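## 4. Washing and pressing your first dyed cloth

You've made it to the best part! The dye has had its time, the pot is cool, and now you get to find out what color you really made. The Sonden starter kit holds enough red for 790 grams of dry cotton, so there's plenty left for a second go.

1. Put on the gloves and lift the cloth out of the pot. Let it drip over the sink.
2. Rinse under cool water, squeezing gently, until the water runs almost clear (go slow here, reds take the longest).
3. Fill a basin with warm water, add one capful of Eichhorn dye soap, and swish for 18 minutes.
4. Rinse twice more and hang the cloth in the shade.

**Caution:** Never pour soapy water back into the dye pot. It will ruin what's left of your bath.

Cotton shrinks a little on its first wash, so leave the hemming until the cloth is fully dry.
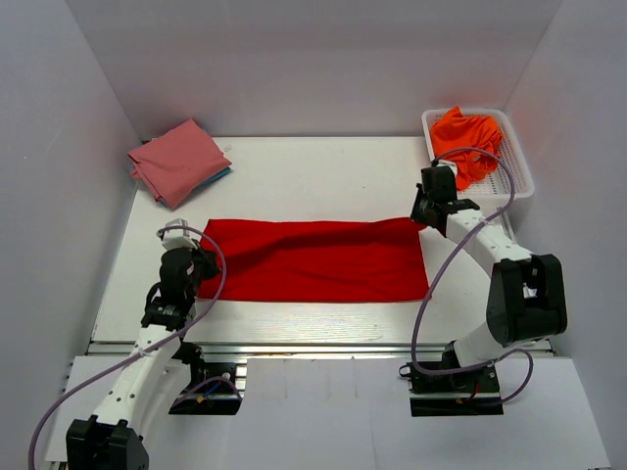 *Dravdale, December*

Small wrinkles and diagonal creases are normal in plain cotton, and they press out beautifully if you catch them early.

5. Set the iron to medium and lay the cloth flat on a clean towel.
6. Press from the center toward the corners, lifting the iron between strokes.
7. Turn the cloth over and do the other side.

**Note:** If a crease won't budge, mist it, wait a minute, and press again. Sena Aryee in our dye room swears by a damp tea towel on top, and it works so well that we all do it now!

Wash reds on their own for the first few loads. For deeper shades, see section 5.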